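Mending morning finds a home at Stenalside hall

It began in April with a couple of folding chairs and a plate of date slices, and by all accounts the Stenalside mending morning has become one of the cosier spots to spend a few hours of a weekend, whether you've got a lamp that won't behave or you'd just like a cup of tea and some company while somebody else worries about theirs.

Neighbours are invited to bring along the small electrical bits and pieces that tend to end up at the back of the cupboard (chargers, radios, battery toys, that sort of thing) and sit down with someone who knows their way around a cable. Proper tablecloths go on the tables, very much at the insistence of Paraschiva Pop, who started the mornings and reckons people settle in better when it feels like a kitchen. The blue floral one was soon covered in black leads and a pair of red-handled pliers or wire strippers, with a mustard-yellow cloth sitting among it all.
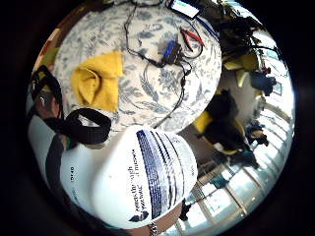
Melina Margaritis told us she had very nearly thrown out her late mother's radio before a neighbour talked her into bringing it down, and that she'd since been back with a torch, a doorbell and her grandson, who now wants a soldering iron for his birthday. She would love to see an evening session as well, for those who work weekends.

Entry is a gold coin, and there's a limit of 2 items per person so that everyone gets a turn. Mains appliances such as toasters and heaters can't be looked at just yet, though Paraschiva is hopeful that will change later in the year. The next mending morning runs from 10 until noon at the hall, 50 Gritholm Road, and if you can manage a plate to share, it will be very gladly received.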